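Mahnaz Mirzaei
05/07/2022

We're home from the night train and I have been asked by several of you (all right, my sister and two people from choir) to write down how it went, so pull up a chair, this will be a long thread and I am not sorry.

For anyone new, the plan was Arholm to Seltitz overnight on the 255, my husband and me and both kids in one four-berth compartment, and then a week with his mother, who lives up the hill from the station and had been airing out the bedding since Easter.

First thing, book the whole compartment if you possibly can. We had coach 15, right in the middle of the train, and it was so much quieter than the one we had years ago down by the doors, where every person in the country seemed to come through looking for the bathroom.

The conductor was a lovely tired man named Vaughn Achterberg, it was on his badge, and he took one look at my youngest's face and let her hand over all four tickets herself. She has talked about it every day since! She wants a badge now too. I told her we'll see.

Dinner. I know there's a dining car and I know people love it, but we ate our own and I would do it that way again. Cold potato pancakes, cucumbers, the hard cheese that doesn't mind being warm, and a bag of cherries that I should have pitted at home, if you want my opinion of myself. Bring a cloth napkin for every person. Bring a second one for the person who eats cherries.

Bedtime went the way bedtime goes. Both kids wanted a top bunk until they were in it, and then one of them wanted to come down, and then the other one did, and by the time we stopped at Zornelgate it was me on top with my nose a hand's width from the ceiling and everybody else asleep below. I didn't mind too much. You get a little reading lamp up there and a net for your glasses.

About Zornelgate, because a few people have asked me. The train sits there for ages in the middle of the night while they take off one engine and put on another. There's a bump. If you have a light sleeper, tell them about the bump at supper and then they're almost looking forward to it.

I did get up and stand in the corridor for a while. There was a woman out there in a gorgeous green robe, going all the way to the end of the line for her brother's wedding, and we whispered about shoes for the longest time. I never got her name and I hope she wore the flat ones.

What did it cost, my cousin wants to know. The compartment was 172 each way, and yes, I have seen what the bus costs, thank you, Danny. But you wake up already there, and somebody hands you coffee through the door, and there are cows going by. I don't know what the bus has for that.

Breakfast is included and it's small. A roll, a pat of butter, a jam. We bought the good rolls afterward at Mészáros, the bakery across from Seltitz station, which opens early for the train people and has a bench out front that gets the sun. Ask for the poppy seed. If they're out of the poppy seed, ask for whatever the person ahead of you got.

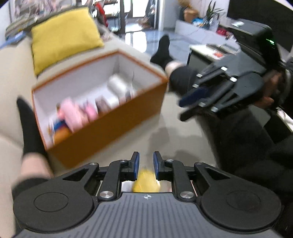 On a sleeper the trick is to have everything for the night within reach before the lights go off, and I'd given that part more thought than the rest of the trip put together. Suitcases go up on the rack and you will not want to see them again until morning. So the night things get their own place, and for us that's a plain open cardboard box, the orange one that's white on the inside, no lid, nothing to zip or unzip in the dark. Put it on the floor under the window and everyone knows where to feel for it.

Next time I'd pack slippers for all four of us. Socks are fine in your own compartment but that corridor floor has seen some life, and the little step down into the washroom is metal and it's cold on the feet even in summer.

I'd also bring earplugs for the grown-ups, and a clothespin for the curtain, as ours had a gap that let in every station lamp between Arholm and the border. I used a hair clip in the end and then forgot it there, so if you're in coach 15 and find a brown one, it's yours with my blessing.

His mother was on the platform when we got in, in her good coat, waving at the wrong coach. We've already booked again for next summer. More about the week itself once I've done the laundry!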